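Clokodia Community Help
Robotics > Grippers and end effectors

Two-finger grippers on a two-arm setup: soft stuff vs. hard stuff, and how do you score a comparison without lying to yourself?

Asked by terk_bench
Friday, February 6, 2026
Tags: grippers, two-arm, cable routing, benchmarking

We are a very small shop in Terkutcombe and I have been handed the job of deciding which fingers we standardize on. The candidates are the ridged black ones we have now and a set of soft-faced ones from Skutura that cost more than my chair. My boss, Manuela Villa, wants "a number." She has not said what the number should measure, only that she would like it before the end of March.

So I put together a tabletop test. Cup, plate, tissue, gray block. Left arm deals with the cup, right arm deals with the tissue, and the block goes to whichever arm I'm less annoyed with. Same table every time, same start poses, both arms driven from the one Qaisi controller so I can't blame the electronics for one side only.

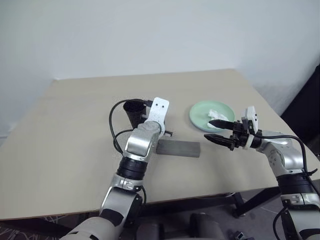 I have done 164 tries so far with the old fingers, and the results are a mess. The cup is boring. It gets picked up, it gets put down, I could watch it in my sleep and possibly have. The tissue is another matter. Sometimes the fingers close on a good fold and up it comes. Sometimes they close on a single layer and tear it. Sometimes they shut politely on nothing at all and the controller reports success, because the fingers closed and as far as it's concerned that was the assignment.

My questions:

1. Is there a standard way to score a grasp on something like a tissue, where there is no "right" place to hold it?

2. Do I re-crumple the tissue between tries or leave it as it fell? I have done both, on different days, without writing down which.

3. The cables loop out from the gripper housings and I'm fairly sure the left one tugs on the wrist at certain angles. Does that matter for a finger comparison or am I being fussy?

4. Should I swap the jobs between arms?

I'd rather not start over. I suspect I'm going to be told to start over.

2 comments

pellet_grill: What grip force?
terk_bench: Whatever it shipped with. I know. I know.

3 answers

Answer 1 – accepted
Hadi Nseir, 86 answers

You're going to start over, but only partly, so sit down and have a coffee first.

Scoring. I don't know of a standard that will save you on cloth and paper. What I use is three outcomes, decided before you run anything: lifted and held for the count, lifted and lost, never lifted. Tearing goes in its own column next to those, since a torn tissue can still be lifted and held and you'll want to know about it. Don't grade how nice the grasp looked. I did that for a month once and my scores tracked how lunch had gone.

Ignore the controller's idea of success completely. A closed finger position on a Qaisi only tells you where the fingers stopped. If you can read the gap at the end of the close, a full close with zero gap means an empty hand for anything thick, but with a single layer of tissue you won't be able to tell it from air. Use your eyes or a camera pointed at the fingertips.

Crumpling. Re-crumple every time. A tissue that has been grabbed nine times has a handle on it by then, and your later tries will look better than the early ones for no reason to do with the fingers. I drop mine from a fixed height onto the plate and take what I get. Fresh tissue every ten tries, or whenever it tears.
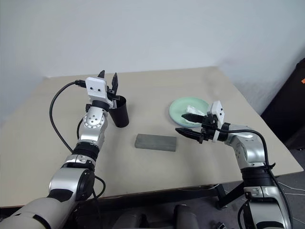
Also think hard about the angle you come in at. A low, sideways approach over a plate with a raised rim is a test of clearance as much as a test of grip. If the lower finger has to stay above the rim, it can't get under the tissue, and you end up pinching whatever sticks up. Softer, thicker fingers will do worse at that and it won't be the rubber's fault. Run one set sideways and one set from straight above and keep the two apart in your table. If the Skutura fingers only lose on the sideways set, you've learned something about your plate.

Cables. Not fussy. Try this: take everything off the table, command the wrist through the angles you use, and watch the force reading with the cable as it is. Then clip the loop further back on the forearm with more slack and do it again. If the readings differ, fix it before you compare anything. A cable that pulls sideways as the wrist turns in will shift where the fingers land, and on a tissue a couple of millimeters is the whole game. On a cup you'd never notice.

Swapping arms. Yes. 40 tries of each job on each arm, with each set of fingers, and switch the order around so you aren't doing all the new fingers on a fresh morning. It's dull. Put a podcast on.

Your 164 are fine as practice. Keep the cup ones if the grip force really didn't change, and bin the tissue ones – you said yourself you don't know which were re-crumpled.

As for the number, give your boss two. One for stiff things and one for floppy things. If she averages them, that's on her.

3 comments

terk_bench: Accepted, with resentment. Re-clipped the left cable this afternoon and the landing spot moved. I'm not saying by how much in public.
Hadi Nseir: Check the right one too.
terk_bench: The right one is also embarrassing.

Answer 2
oldservo

Lower the force. Everyone runs these too hard. The default is set for people picking up metal parts. Start at the bottom, go up until the cup stops slipping, then come back down for paper.

I wouldn't bother with the block unless you vary how it's lying. Flat on the table in the same spot every time, it's just a second cup. Stand it on its long edge for half the tries and see which fingers knock it over.

1 comment

terk_bench: Stood it on edge. Old fingers knocked it over. Old fingers knocked it over again. Adding a column.

Answer 3
vacuumfan700

Have you considered suction? We went all suction in our shop and never looked back, picks 700 boxes a shift no problem. Fingers are a lot of moving parts for what you get.

2 comments

Hadi Nseir: On a crumpled tissue?
vacuumfan700: well not on that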